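Visite de la résidence Clarkach : les colonnes montantes et l'alimentation des cuisines
Décembre
Par Hema Kandasamy
Temps de lecture : 8 minutes

La coopérative Flallia ouvrait en décembre la résidence Clarkach aux adhérents et aux bureaux d'études qui suivent la rénovation électrique de son parc ancien. Rendez-vous au pied de la cage B à 14 h, accueil par Horácio Vieira, distribution des plans et départ vers le sous-sol. Le programme annonçait quatre points : la colonne montante, les tableaux d'étage, un logement déjà repris, puis une discussion sur les mesures de charge. L'ordre a été respecté, la discussion a débordé.

Le bâtiment est une barre en béton banché. La distribution d'origine passait dans une gaine commune avec l'eau froide et le téléphone, sans séparation. Les conducteurs étaient sous tube acier, les dérivations faites dans des boîtes noyées sous l'enduit, et plusieurs de ces boîtes ne figuraient sur aucun relevé. Egan, chargé des études, a donc commencé par une campagne de repérage au détecteur, complétée par des ouvertures ponctuelles là où le signal était ambigu. Les plans remis en début de visite portent encore les deux couleurs : trait plein pour ce qui a été vu, tireté pour ce qui est déduit. Un tireté subsiste au droit de la buanderie.

Au sous-sol, la nouvelle colonne part d'un coffret placé en retrait de l'ancien. Les deux installations ont coexisté pendant les travaux, logement par logement, ce qui a évité une coupure générale mais a imposé un étiquetage strict. Les étiquettes provisoires sont encore en place, manuscrites, sur du ruban de chantier. Vieira a indiqué qu'elles seraient remplacées par des plaques gravées à la réception. La réserve est inscrite au procès-verbal.

La remontée se fait en gaine neuve, cloisonnée, avec recoupement à chaque plancher. J'ai demandé à voir un calfeutrement. Celui du premier est propre, affleurant des deux côtés. Celui du deuxième présente un manque en partie arrière, visible seulement avec un miroir. Noté également.

Les tableaux de logement sont des Plirkon, posés en saillie dans l'entrée. Le choix de la saillie a été contesté par une partie des occupants pour des raisons d'encombrement ; il s'explique par la nature du mur, porteur, dans lequel une saignée de cette dimension n'était pas admise. Chaque tableau compte huit départs. La répartition est la suivante dans le dossier : la cuisine en reçoit quatre, le reste du logement se partage les autres. Pour des surfaces de cette taille, la proportion surprend au premier abord. Elle correspond pourtant à l'endroit où se trouvent les appareils de forte puissance, qui sont presque tous des appareils chauffants.

L'ancienne installation alimentait la cuisine par un seul départ, partagé avec le séjour. Les fusibles avaient été remplacés au fil du temps par des disjoncteurs de calibres divers, dont certains sans rapport avec la section des conducteurs en aval. C'est le défaut le plus fréquent relevé par Egan, devant l'absence de conducteur de protection dans les pièces sèches. Il ne se signale par aucun symptôme : la protection ne déclenche pas, le câble chauffe dans le tube et l'isolant durcit. On le découvre au démontage ou à la mesure d'isolement.
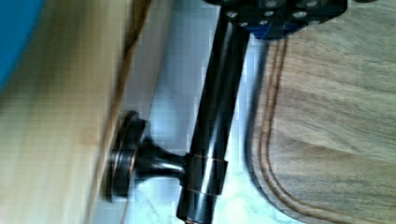 Hélder Carrilho a objecté que la multiplication des départs ne réglait rien si les prises du plan de travail restaient toutes sur le même. Il connaît des rénovations où le four, la plaque et le lave-linge disposent chacun de leur circuit, irréprochables sur le papier, pendant que tout le petit électroménager se retrouve sur une seule rangée de prises, prolongée par une multiprise derrière le micro-ondes. Son avis est qu'il faut scinder le plan de travail et l'imposer au cahier des charges.

Vieira a répondu que c'était fait ici, avec une réserve. Les prises situées au-dessus du plan sont réparties sur deux circuits, mais leur alternance n'est pas repérée en façade. L'occupant ne peut pas savoir, sans ouvrir le tableau et couper, lesquelles sont solidaires. Carrilho a demandé un marquage discret, une pastille par exemple. La question est renvoyée à la réunion de chantier. Je serais favorable au marquage, à condition qu'il résiste au nettoyage.

La montée vers le logement repris a permis d'examiner l'éclairage des paliers, refait au passage. Détection par niveau, temporisation réglée assez court, appareils étanches alors que rien ne l'exigeait. Le niveau d'éclairement est bon sur les marches, plus faible devant les portes. Les blocs de secours ont été essayés devant nous et sont passés en autonomie normalement. Le bouton d'essai se trouve dans le local vélos, fermé à clé, et la clé n'était pas sur le trousseau de la visite ; il a fallu redescendre.

Dans le logement, les goulottes suivent la plinthe puis remontent à l'angle des huisseries. La pose est régulière, les angles sont faits avec les pièces du fabricant. En cuisine, en revanche, les conducteurs ont été encastrés derrière la crédence, ce qui suppose de bien tenir les zones de passage : horizontales et verticales depuis les boîtes, aucune diagonale. Egan a photographié les cloisons avant fermeture et versé les clichés au dossier du logement. C'est une bonne pratique, peu coûteuse, que je recommande à chaque compte rendu et que je rencontre rarement. Reste à savoir qui conservera ce dossier au changement d'occupant. Glória Bastos a proposé une copie agrafée à l'intérieur de la porte du tableau. L'idée a été jugée fragile mais retenue faute de mieux.
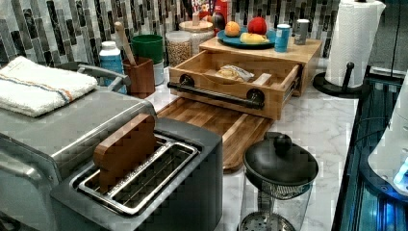

Le foisonnement est la partie du calcul la plus discutée. Egan retient pour les prises de cuisine un coefficient supérieur à l'usage, au motif que les appareils chauffants fonctionnent aux mêmes heures et pour les mêmes repas. L'argument est recevable. Un mini-four en inox et un grille-pain noir à deux fentes, rapprochés sur un même plan de travail comme dans cette cuisine, seront facilement en marche ensemble au petit déjeuner, et la bouilloire, quand il y en a une, s'y ajoute. Les moyennes horaires ne montrent pas ces pointes, parce qu'elles durent quelques minutes. Il y a aussi un point qui ne relève pas du tableau : une serviette éponge pliée sur le dessus du mini-four n'est vue par aucun disjoncteur. Les notices demandent en général de laisser cette surface dégagée, et le livret remis aux occupants par Flallia n'en dit rien. J'ai proposé d'y ajouter une ligne.

La séance de mesures s'est tenue ensuite autour d'un enregistreur installé sur les départs cuisine. Glória Patrício a présenté la méthode : pas d'acquisition court, pinces sur chaque phase active, horodatage synchronisé avec le compteur général. Les courbes confirment la brièveté des pointes et leur regroupement le matin et en début de soirée. Elles montrent aussi un talon nocturne plus élevé que prévu dans plusieurs logements. L'hypothèse d'un congélateur ancien a été avancée, celle d'un chauffe-eau mal asservi également. Aucune des deux n'est vérifiée à ce jour.

J'ai relevé deux faiblesses dans le protocole. La première tient à la période : l'enregistrement a été fait en saison froide, avec des convecteurs d'appoint dont la présence n'a pas été recensée, et qui peuvent être branchés en cuisine comme ailleurs. La seconde tient aux pinces, dont le calibre est large au regard des courants faibles. Le talon nocturne se situe justement dans la zone où l'incertitude est la plus forte. Patrício en a convenu et prévoit une reprise avec un matériel mieux adapté.

Sur la protection différentielle, peu de remarques. La répartition sous deux interrupteurs évite qu'un défaut sur le lave-linge prive de lumière toute la cuisine. Les essais au bouton ont été faits, ceux à la boîte d'essai figurent au rapport mais sans les temps de déclenchement, seulement la mention conforme. J'ai demandé les valeurs. Elles existent, elles n'ont pas été recopiées.

La prise de terre du bâtiment est d'origine, complétée par un piquet côté parking. La valeur mesurée après interconnexion est satisfaisante, mais la barrette de coupure se trouve derrière un rayonnage fixé au mur du local poubelles. Elle n'est pas accessible sans démontage. Vieira a fait noter le déplacement du rayonnage.

Points à suivre avant la réception : calfeutrement du deuxième, plaques gravées, repérage des prises du plan de travail, accès à la barrette de terre, temps de déclenchement des différentiels, levée du tireté au droit de la buanderie. La prochaine ouverture concernera la cage A, où la gaine est plus étroite et où le passage de la nouvelle colonne n'est pas encore arrêté.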